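Varkelen's open day in Irnmont, 14th September

Yuzhen Liao ran the teaching bench. Visitors got 60 seconds each with the remote handles, and the arm copied whatever our hands did. 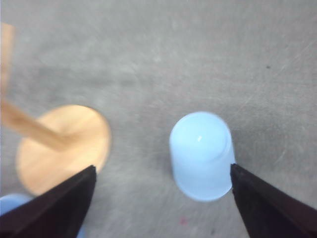

I was slow. The wrist view is the only one you get, and I kept closing the fingers too early. Liao said to come in lower and wait.
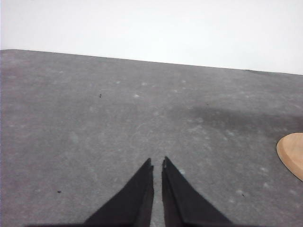
The station has 943 saved demonstrations so far, 65 of them made by visitors. Mine was thrown out. The next open day is in December, at the Clostlow site.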